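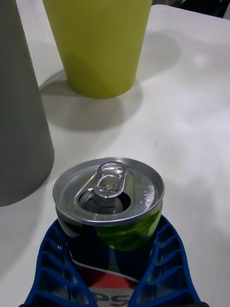
ok so the great clear up after the lunch do. started at half 3, still going, typing this one handed. whoever was last out left every single drink where they'd put it down. Like this Pepsi, tab sticking up, little drops on the lid, and a green cup further back on the same white table. times that by the whole room

rule for anyone helping: opened cans go to the SINK first. tip out, quick rinse, then the crate. not the crate first. Last December we did crate first and the bottom went to syrup, I was scraping it with a ruler

also pls don't snap the tabs off. I know someone's nan collects them. leave them on, they get lost in the bag and then I find them with my foot

Horácio has gone to Harkari for more bin bags because the ones from Prudik split if you so much as look at them. He's been gone 32 minutes. it is across the road

update, he's back, he bought crisps. And bags, fair enough

cups: the plastic ones are ours and they get WASHED. they are not disposable even though they look it. Elango threw out a whole stack last time and we had to drink squash out of mugs til the spring

if you find a can that's still half full and you don't know whose it is, it's nobody's. pour it away. Don't put it in the fridge "for later". there's one in there now with cling film over the top, I mean come on

tables: warm water, bit of washing up liquid, then go over it again with a dry cloth or you get rings. cola rings on white are a pain, the sugar goes tacky and then evrything sticks to it, paper, sleeves, the lot

had a bowl of something orange welded to the windowsill. soaking it. don't ask me what it was

someone's asked if we can just get big bottles next time. yes!! please. Two big bottles of each and a marker pen for names on cups. putting it on the list for Korkico now before I forget

right, crate's full, Elango is taking it down, I'm having the last of the crisps. floor can wait till the morning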